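Le mot de la semaine : mes jeans, mes genoux et moi

Bon, je vous avais promis la suite de l'histoire du potager partagé, et elle viendra, mais il s'est passé un truc dans mon placard et il faut que je vous en parle d'abord. J'ai sorti les pantalons d'hiver pour faire de la place, j'ai tout étalé, et j'ai compris que j'avais un problème de denim. Un vrai. Le genre de problème qui prend une étagère entière et qui vous tombe sur la tête quand vous cherchez un pull.

Vous êtes plusieurs à m'avoir écrit après la lettre sur les chaussettes reprisées (merci, vos messages m'ont fait ma semaine !) pour me demander si ça valait le coup de réparer un jean. Ma réponse : oui, presque toujours, sauf quand l'entrejambe est devenu transparent sur toute la longueur. Là, même moi, je découpe et j'en fais des pièces pour les autres.

Pour les genoux, je procède toujours pareil. Une pièce par l'intérieur, plus large que le trou, bâtie à grands points, puis des lignes de point avant bien serrées qui débordent sur le tissu encore solide. J'ai longtemps utilisé du fil à coudre ordinaire et ça lâchait au bout de quelques lavages. Unai Segura, qui tient l'atelier de retouches Kornon en bas de chez moi, m'a mise au coton à sashiko et je ne reviendrai pas en arrière. Il m'a aussi grondée pour mes nœuds. On ne fait pas de nœud, on repasse dans les points, voilà, c'est dit, je transmets.

Côté lavage, j'entends tout et son contraire. Mohit Maurya, un lecteur fidèle, met les siens au congélateur et jure que ça marche. J'ai essayé, j'ai surtout eu un jean très froid ! Chez moi c'est 30 degrés, à l'envers, peu d'essorage, et séchage à plat ou suspendu par les ourlets. Le sèche-linge, jamais, surtout s'il y a de l'élasthanne dedans. Et le vinaigre pour fixer la couleur, je n'y crois plus trop, même si ma tante le recommande à chaque repas de famille.

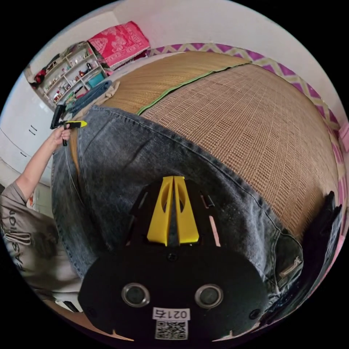
Les noirs, justement, parlons-en, parce que c'est la question qui revient le plus. Un noir qui vire au gris, on peut le reteindre, mais il faut accepter que les surpiqûres en polyester gardent leur couleur d'origine. Moi j'aime bien. Comptez une bonne après-midi, une grande bassine et des gants (j'ai eu les ongles bleu nuit jusqu'à Pâques, une année). Retirez la ceinture, videz les poches, remuez sans arrêt au début, sinon vous aurez des marbrures à la pliure de la taille. Et puis un jean gris, c'est très joli aussi, on n'est pas obligé de lutter.

Si vous voulez vous y mettre à plusieurs, Unai ouvre une soirée raccommodage en juillet, 4 places par table, 15 euros avec le fil fourni. Apportez vos genoux troués, moi j'apporte les miens. La date suivra dans une prochaine lettre, et le potager aussi, promis, les courgettes attendront.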